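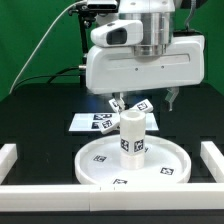 Edirura: A Feed Reader That Works Without a Constant Connection
Final report, Web Systems project course

1. Problem

Most feed readers assume that the client is online whenever the user opens it. If the connection drops, the user sees either a blank list or a list of titles with nothing behind them. Edirura is a small reader that downloads the full text of subscribed feeds ahead of time, stores it in the browser, and sends read and star marks back to the server when a connection is available. The project covers three things: fetching, local storage and conflict handling between devices. Search and sharing were left out of scope.

2. Structure

The system has two parts. The server, called Groto, polls feeds and cleans up the article text. The client is a web app with a service worker. They talk over a single JSON endpoint that takes a cursor and returns every change after it.

Groto keeps one row per article and one row per change. The change log only grows, so a client that has been offline for a week asks the same question as one that has been offline for a minute, and the server needs no special case for either. Each page of changes is limited to 95 entries. Larger pages were tested early and made the first load on a slow phone feel stuck, as the client writes a full page to storage before it draws anything.

Feeds are polled with conditional requests. If the publisher returns a 304 status, nothing is parsed. Feeds that fail are retried with a growing delay, up to a limit of one day. The delay resets on the first success.
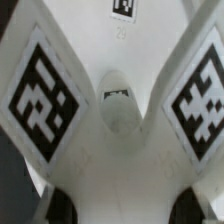 Heriberto Huaranga
Student developer, sync and storage

3. Local storage

Articles are stored in IndexedDB, in one object store for text and a second for state. Keeping them apart matters because state changes often and text almost never does. In the first version both were in the same record, and marking an article as read rewrote the whole text each time.

The client keeps at most 700 articles. When the limit is reached, the oldest read articles are removed first, then the oldest unread ones. Starred articles are never removed. This rule has a known gap: a user who stars everything will fill the store, and the client then stops downloading without a clear message. A warning is planned but not written.

4. Conflicts

Two devices can change the same article while both are offline. The first design compared device clocks and kept the later change. This failed in testing when one laptop had its clock set wrong – every mark it made won, including old ones. The current design gives each article a version number on the server. A client sends the version it last saw together with its change. If the versions match, the change is accepted. If they differ, a star always beats no star, and read always beats unread.

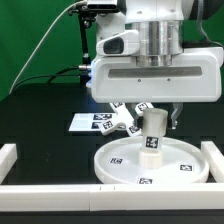

The state merge is a function of its own with no access to the network or the database, and this made it the easiest part to test. Yogesh Bhatia wrote the test suite, which has 52 cases, 47 of them generated from a table of state pairs and the rest written by hand for bugs found during use. The article view was harder to check, as feeds carry pictures of every size and color. For the dark theme, an early style rule dimmed all images, and light parts turned a flat gray. The rule was removed, and images are now drawn unchanged in both themes.

5. Open issues

Images are cached only when the article is opened, so an unread article viewed offline has text but no pictures. Fetching them ahead of time would need a size limit per feed. Text cleanup in Groto also drops some tables, mostly those used for page layout but a few that hold data.

The import tool reads OPML files but ignores nested folders. Subscriptions inside a nested folder are added at the top level, and the folder name is lost.

Report version submitted Thursday, April 9, 2026.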